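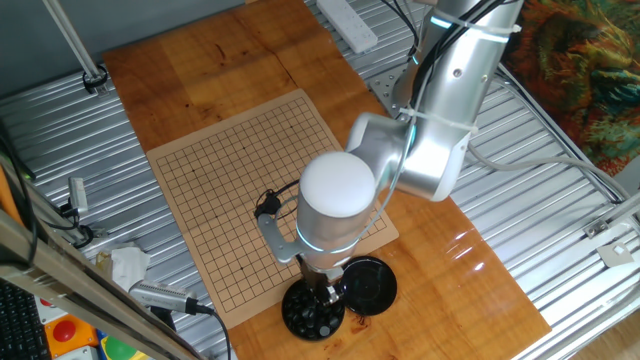 Quiénes somos

Zumenen es una empresa de servicios técnicos para competiciones de atletismo. Trabajamos con federaciones territoriales, clubes organizadores y ayuntamientos en tres áreas: cronometraje, medición de concursos y tratamiento de resultados. No organizamos pruebas propias ni representamos a deportistas.

La empresa fue fundada por Suleiman Olatunji, antiguo juez de salidas, que sigue al frente de la dirección técnica. La plantilla fija es de 19 personas. En temporada de aire libre se amplía con personal eventual, siempre con licencia de juez o formación equivalente acreditada.

Qué hacemos

Cronometraje en pista. Sistema de foto-finish con doble cámara en línea de meta, conectado al detector de salidas falsas. La cámara principal captura a 2,000 líneas por segundo. La lectura se hace a la milésima y se publica a la centésima, conforme al reglamento. La prueba de cero se realiza antes de cada jornada y se archiva junto con las imágenes de llegada.

Medición de concursos. Distanciómetro electrónico sobre trípode para lanzamientos y medición por vídeo para saltos horizontales. Antes y después de cada concurso se contrasta el equipo con cinta de acero certificada. Los anemómetros se colocan a 2 metros de la calle 1 o del pasillo de saltos, según la prueba.

Resultados. El programa Rikevley, desarrollado internamente, recibe las listas de inscritos, genera series y calles, integra los tiempos y las marcas y emite las actas. Exporta en los formatos habituales de las federaciones. El acceso del público es solo de consulta. Las correcciones posteriores a la publicación quedan registradas con hora y usuario.

Carreras en ruta. Control por transpondedor en dorsal o zapatilla, con alfombra principal y de respaldo en salida y meta. Los puntos intermedios se instalan a petición del organizador.

Organización interna

El departamento de operaciones dispone de 4 equipos de campo. Cada uno viaja con material completo y grupo de alimentación independiente. El departamento de software mantiene Rikevley y atiende las incidencias durante la competición. El taller revisa todo el equipamiento en marzo, antes del inicio de la temporada al aire libre.

Sedes

La oficina central y el taller se encuentran en el polígono Gukia, nave Acheampong. El material se recoge y se entrega únicamente en el taller, en horario de 8:00 a 15:00.

Conservación de datos

Las imágenes de foto-finish se conservan hasta que vence el plazo de reclamaciones de la competición y, después, durante el tiempo pactado con el organizador. Los datos personales de los inscritos se tratan por cuenta de este, que es el responsable del fichero.

Contratación

Las solicitudes de presupuesto deben incluir calendario de pruebas, número previsto de participantes, plano de la instalación y toma eléctrica disponible en la zona de meta. Para competiciones con homologación de marcas se adjuntará también el certificado de medición de la pista.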